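Werkel Folding Dish Rack, Large

I bought the large Werkel in May after the wire rack we had before started leaving rust rings on the counter. It has been in use every day since, for a household of two that cooks most nights and has no dishwasher. I paid full price for it at the Mägi store in Erkdale.

Capacity is good. Dinner plates stand upright without leaning on each other, and soup bowls fit if you put them in at an angle. Wine glasses are less happy. The slots are too wide for a thin stem, so I dry ours on a towel. The cutlery cup clips to either end and holds enough for a dinner, but its drain holes are small and the bottom gets slimy if you skip a week. It comes off easily for scrubbing.

Drainage is the weak point. The tray underneath is supposed to slope toward a spout, and on a level counter the slope is too slight to do much. I put a folded cloth under the back feet and the water has run into the sink ever since. Werkel should have made those feet taller.

Folding works as promised. The hinges are stiff for the first few days and then loosen up. Folded, it fits in the gap beside our fridge. I have not had a hinge crack, which was the main complaint about the earlier version.

Hard water is a fact of life here, and chalky marks show after a couple of weeks. Vinegar and an old toothbrush take them off. The Skultimon rack my sister has costs less and cleans up faster, but it holds fewer plates and does not fold.

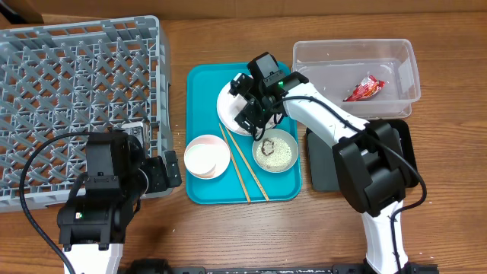 Žydrūnas Koppel: I have had the smaller Werkel for over 2 years and the feet are just as short on that one. Rubber furniture pads work better than a cloth, they don't get moldy. My cutlery cup clip snapped last winter and the store replaced it without asking for a receipt.

Thanks, I will try the pads. I would still buy the large one again for the plate space.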